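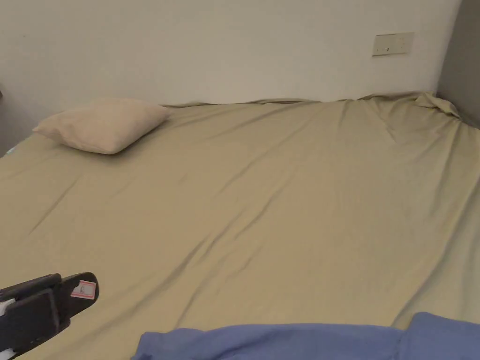

Handout 3: Teaching by doing it yourself (folding unit)
Print this page | E-mail this page

Intro to Robot Learning, Hindside campus
Ruth Sánchez

Hi all! These are my notes from the lecture, cleaned up a bit, plus the stuff I ran out of time for (sorry, the questions about grippers were too good to cut off). Read them before lab. You don't have to memorize anything, but I will assume you know what I mean by an episode, a view and a grasp point.

What we're after

We want a robot to fold a short-sleeved shirt on a bed. We could try to write down every motion, and last year's group had a go at that for most of October. Their code is still in the course folder if you want to see how long a list of special cases can get. This year we show the folding instead. You hold a gripper in each hand, you fold the shirt with the grippers, and the recordings become the training data.

One full attempt is an episode. It starts with the shirt down on the sheet and your grippers off the cloth, and it ends when you've let go and backed away. If you stop halfway to scratch your nose, that's in the episode too, and the model will happily learn it!

Views, and why I keep going on about them

We record from the head and from the gripper, and they are good at different things. The head view is the one that feels natural, close to what you'd see yourself looking down at the bed. It's where you find out how the whole shirt is lying. The trouble is that your own hand gets between you and the cloth at exactly the moment you care about.

The gripper view is odd the first time you look at it. The fingers sit low in the middle and point at whatever you're about to grab, and the room bends around them. Spend a minute with the one printed in this handout before you read on. Find the shirt, then the remotes, then the air vent up in the ceiling. All of that goes into training along with the part you care about, and a model has no idea that a ceiling vent has nothing to do with sleeves. It has to work that out from lots of different episodes, so move things! Shift the pillow between runs, and please don't smooth the sheet to hotel standard every time.

Leidy Cáceres asked whether we should just crop the room away. Good question, and I gave a mushy answer in class, so let me try again. You can crop, and for a pure grasping task I might. But the far edge of the bed and the headboard are handy landmarks when the cloth fills the middle of the view, and if you crop them out you've lost something steady to compare against. Try both for your write-up if you're curious.

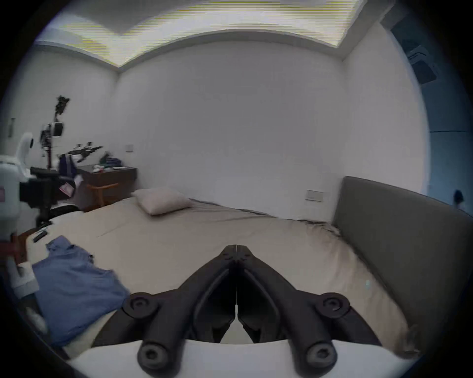
Picking a grasp point

A shirt is floppy, so there's no one right place to hold it. There are some bad ones, though. The middle of the chest is bad: you get a little tent and the rest of the shirt follows wherever it likes. Corners and hems are much better. So are the sleeves, if you take them near the seam and keep the pinch small.

Watch your wrinkles as you close the fingers. If creases run from the pinch across the sleeve, you've got hold of the cloth and you're putting some tension in it. If the sheet is creasing along with the shirt, you may have picked up the sheet as well. I do this constantly. Khaki sheet, soft shirt, two layers between the fingers, and off goes the bedding. Open up, come back in at a flatter angle, and keep the tips just over the sheet as you slide them under the hem.

The other hand matters as much. When one gripper takes a sleeve, the other should be holding down some part of the shirt that you want to stay put (a bottom corner is my favorite). People coming from one-armed demos forget this and leave the second gripper floating somewhere off to the side. Give it a job. 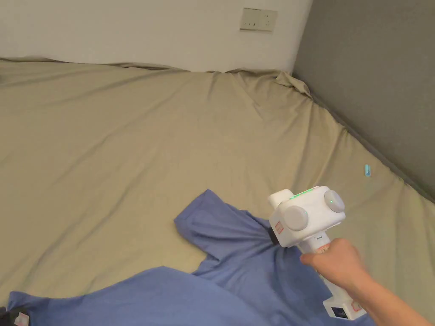
And go slower than you think you need to. My own first episodes were rushed, because I fold laundry fast at home and it's hard to switch that off. Catriona Menzies timed me at 13 seconds for a whole shirt and pointed out that half my grasps were over before you could tell what I'd grabbed. Slow hands, small pinches, and let the cloth settle before the next move.

What to throw away

Keep an episode with a missed grasp if you recovered from it. Those are great, the model needs to see what recovering looks like. Throw it away if you touched the shirt with your bare fingers, if you talked to someone and turned your head for a long stretch, or if you ended with the shirt still in the grippers. Write the reason in the log. "Bad" is not a reason.

We have 953 episodes in the Kokent folder from earlier sections, all labeled by Kalliopi Stefanou, and I'd like each pair to add 33 good ones. Good ones, please. I'd take a short stack of careful folds over a tall stack of mush.

For lab

Read the grasping section again and bring a T-shirt of your own, any color that isn't close to the sheet. Pick one grasp point you'll stick with and one you think will go badly, and record a few of each. Logs go to Tania Selvanayagam, who is running the lab while I'm away. She can also get you into the Kokent folder if your login doesn't work.

Print this page | E-mail this page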